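Section 4. Setting Up Your First Approach into Hudine

Welcome back! By now you should have the Rurninix flight panel plugged in, the Biveck scenery package installed, and your yoke and pedals calibrated the way we went through in Section 3. If the pedals still feel twitchy, go back and redo that part before you carry on, as the Hudine approach asks for a fair bit of gentle footwork and you'll enjoy it much more with pedals that behave.

Hudine is a little mountain field with one runway and a bend in the approach that has humbled plenty of us (me included, more evenings than I'd like to admit). Bohumila Trnka drew the original charts for the package, and Miroslava Machala worked out the wind model, so when you see "Machala winds" in the menus, that's her.

Before you start

Give yourself a good stretch of free time. The scenery takes a while to load the first time, and it's a shame to be called to dinner halfway down the valley.

Loading the flight

1. Switch on the panel and wait for all the lights to go green. The radio light is always the slowest.

2. From the main menu, choose Flights, then Saved Approaches, then Hudine Valley.

3. Set the month to October. You can fly it in any season you like later on, but the October air is nice and steady, and the trees stand out well against the hillside.

4. Set the time to 10 in the morning. The sun is behind you on the way in at that hour.

5. Open the Weather page and turn Machala winds to Light.

Note: If the Weather page is grayed out, the scenery hasn't finished loading. Leave it be for a minute and try again. Please don't restart the panel at this point, or you'll be back at step 1.

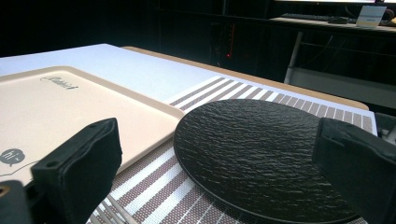 Flying the approach

6. Press Resume. You'll find yourself over the lake with the gear up, the engine at cruise power, and the valley opening out ahead of you.

7. Bring the power back gently until you're settled at 86 knots. Take your time over this, and trim as you go, so that you aren't wrestling the yoke the whole way down.

8. Lower the gear, then select 10 degrees of flap. The nose will want to come up a little when the flap goes out, so be ready with a touch of forward pressure.

9. Follow the river until you see the white church on your left. Start your right turn there, and keep it shallow. You'll roll out with the runway in front of you, a bit closer than feels comfortable the first time!

10. Select 20 degrees of flap, aim for the near end of the runway, and ease the power off as you cross the fence.

Caution: Don't tighten the turn to rescue a late start. If you've gone past the church and haven't begun turning, add full power, climb straight ahead, and come around again. The panel will sound a warning tone if your bank goes over 39 degrees, and by then you've left it late.

Note: The Pause button freezes the airplane but leaves the Machala winds running. Check your airspeed before you press Resume, particularly after a long break.

Saving your settings

11. Once you've stopped on the runway, open Flights again and choose Save As. Give the flight a new name so the original approach stays as it was.

When you can get down tidily three times in a row, turn the winds up to Medium and have another go. Crosswind landings are covered in Section 5.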